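How to cook a one-pot bean and tomato stew

You need one heavy lidded pan and an hour and a half, most of which is simmering. It feeds 6 and keeps well, so it suits a day when people are turning up at different times.

What you need

500 g dried butter beans, soaked overnight
700 g jar of passata
2 onions, finely sliced
3 cloves of garlic
1 tablespoon sweet smoked paprika
A strip of orange peel
Olive oil, salt, a splash of vinegar
A handful of parsley

Soaking and boiling

Put the beans in a large bowl and cover them with plenty of cold water before you go to bed. They swell more than you expect. In the morning, drain and rinse them, cover with fresh water and boil hard for ten minutes. Turn the heat down and simmer until you can squash one against the side of the pan with a spoon. Start checking after forty minutes – older beans can take twice that. Drain, but keep a mugful of the cooking water.
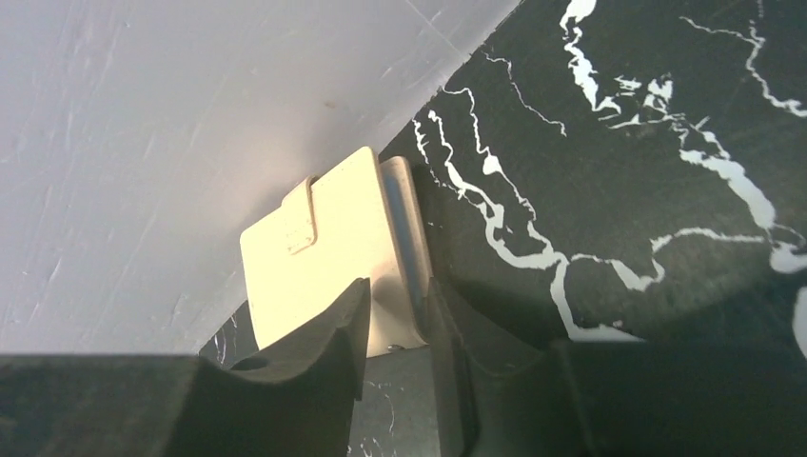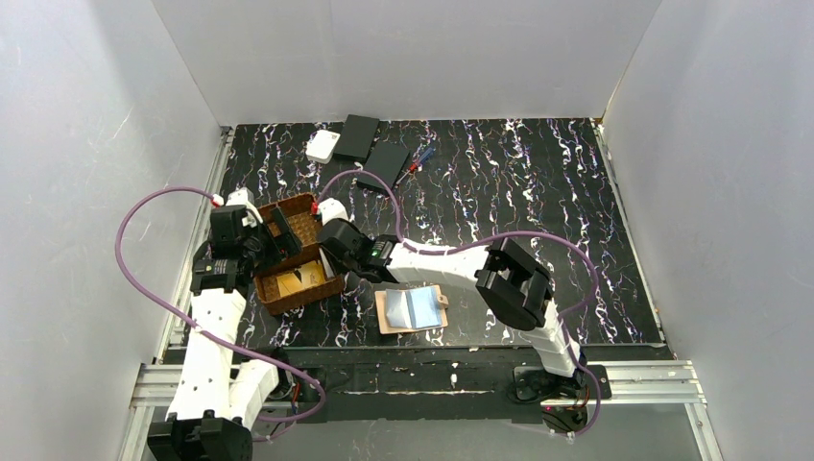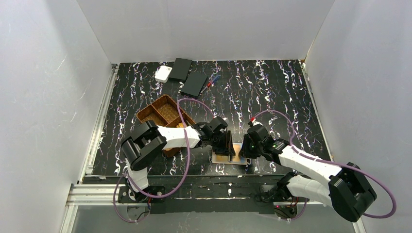 Black surface with pale marbled streaks, in all three pictures

Making the stew

Warm four tablespoons of oil in the pan over a low heat. Add the onions with a good pinch of salt and cook them slowly until they are soft and starting to colour. I give them twenty minutes. Stir in the garlic and paprika and cook for one minute more. Paprika burns quickly, so have the passata open beside you.

Pour in the passata, add the orange peel and half the mug of bean water, and bring it up to a gentle bubble. Tip in the beans. Put the lid on slightly askew and leave on the lowest heat for half an hour, stirring now and then. If it looks dry, add the rest of the water.

Take out the peel, stir in the vinegar and taste for salt. Scatter over the parsley.

To serve

Bread is enough. We had ours with a seeded loaf from the bakery in Prarnwood and some green leaves. Leftovers will keep in the fridge for three days, and they freeze well without the parsley.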